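Call for Participants: Hand-Held Gripper Sessions at the Clidus Open Day, Clarkville
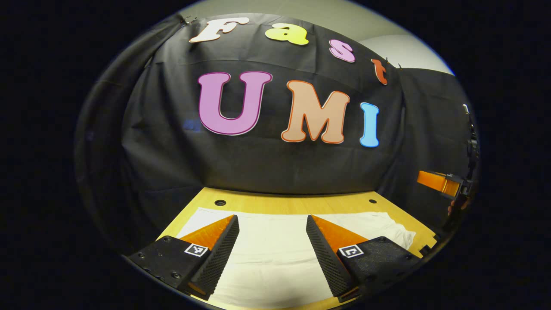 View from a hand-held gripper: open fingers with square markers, white cloth on the table, "Fast UMI" lettering on the backdrop.

Clidus is looking for adults to take part in table-top handling sessions during its July open day in Clarkville. Participants will use a hand-held gripper to carry out short tasks with cloth and small household items. Sessions are held in the main demonstration room, and open day visitors may watch from behind the rope line.

The aim is to collect 2,000 complete task recordings from people with no training in robotics. The recordings will be used by the Hunau project, which studies how folding and sorting motions differ from person to person. Staff recordings already exist and are not part of this call.

What you will do

Each session lasts 90 minutes, including instruction and two breaks. You will stand at a table and hold the gripper by its handle. The first tasks use a single cloth: flatten it, fold it in half, fold it again, move it to the marked side. Later tasks add items to be placed on or under the cloth. A session leader reads out each task and resets the table afterward. There is no score and no time limit on an individual task.

Keep the finger markers uncovered while recording. Sleeves should be short or rolled to the elbow. If an item is dropped, leave it and wait for the session leader - the attempt is logged as incomplete and repeated.

Who can apply

- Age 18 or over
- Able to stand for up to 20 minutes at a time (a high stool is available on request)
- Able to hold and squeeze a hand tool with at least one hand
- Comfortable following spoken instructions in English

Left-handed applicants are encouraged to apply. They are underrepresented in the existing recordings. People who have worked with grippers or robot arms as part of a job should not apply for this round, but are welcome at the open day as visitors.

Places and payment

There are 191 places. Participants receive a flat payment of $90 per completed session, paid by bank transfer within the month. Anyone who stops early is paid for the part completed. Travel is not reimbursed. Parking is free in the lot behind the Subramaniam Building; use the side entrance and sign in at the desk.

Data

The gripper camera records the table, the hands and whatever is directly in front of the participant. Sound is not recorded. Names are stored separately from recordings under a participant number. You may ask for your recordings to be deleted at any time before the Hunau data set is closed, and you do not have to give a reason.

Session times

Morning sessions start at 9:00 and 10:45. Afternoon sessions start at 1:00 and 2:45. Please arrive 10 minutes early for the consent form. Late arrivals will be moved to the next open slot if there is one.

How to apply

Send your name, age, preferred hand and two preferred start times to Vaida Vasiliauskas, participant coordinator, through the contact form on the Clidus site. Technical questions go to Žydrūnas Laur, who runs the demonstration room. Places are assigned in order of application, and a waiting list will be kept once they are filled.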